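Cleaning and storing silver and beaded jewellery at home

Most tarnish comes off with things already in the kitchen. Work on a hard, wipeable surface in good light and put the plug in if you are anywhere near a sink. Take rings off one at a time and keep stones and plain metal apart from the start.

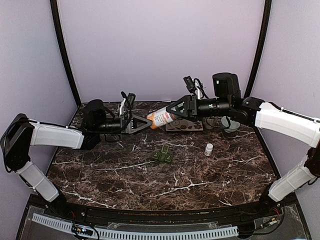
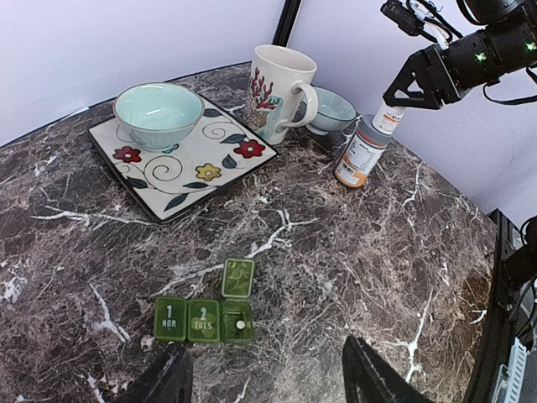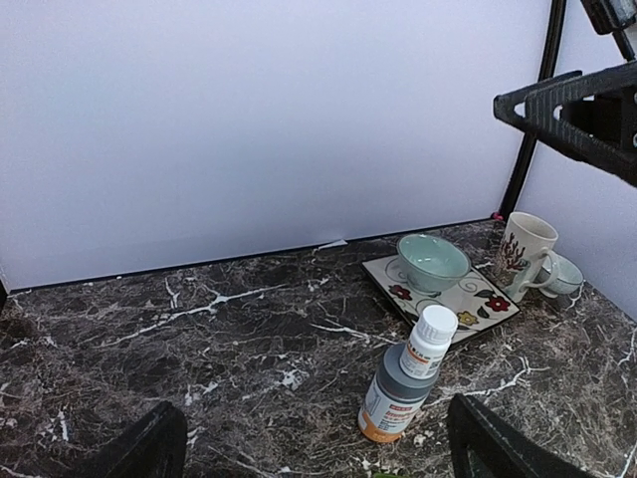
Kiyoshi Ogura wrote in to say that foil and soda should never go near oxidised silver, as it strips the dark finish out of the pattern along with the tarnish. He lost the shading on a Higuchi brooch that way and now uses only a dry cloth on anything with a blackened background. Fair point, and it applies to most engraved pieces.

Plain silver chains

Line a bowl with kitchen foil, shiny side up or down, it makes no difference. Add a tablespoon of bicarbonate of soda and 300 ml of hot water. Lay the chain so that it touches the foil and leave it for two or three minutes. Rinse in cold water and dry at once with a cotton cloth. A smell of eggs is normal. Open a window if it bothers you.

Rings with stones

Washing-up liquid, lukewarm water and a baby's toothbrush will do for diamonds, sapphires and most garnets. Brush from behind, where the hand cream collects. Opals, pearls, turquoise and anything glued should only be wiped with a damp cloth. If a stone clicks when you tap the ring next to your ear, stop and take it to a jeweller.

Beads

Thread goes before beads do. Look at the bit nearest the clasp, and if it is grey or furry, restring. I use Dukia nylon for glass and silk for pearls, with a knot between each pearl. My longest string has 116 beads and takes most of an evening. Work over a tea towel so that nothing rolls. A dab of clear nail varnish holds the last knot, but let it dry fully before trimming the end.

Untangling

Put a drop of baby oil on the knot, lay it flat and open it with two pins. Don't pull. Wash the oil off afterwards with soapy water.

Storage

Small zip bags with the air pressed out slow tarnish a good deal. Put in a piece of blackboard chalk and change it every January. Keep silver away from rubber bands, wool and the bathroom shelf. Hang long necklaces from cup hooks inside a wardrobe door, 14 hooks being plenty for mine. Earrings without backs can go through the holes of a spare button.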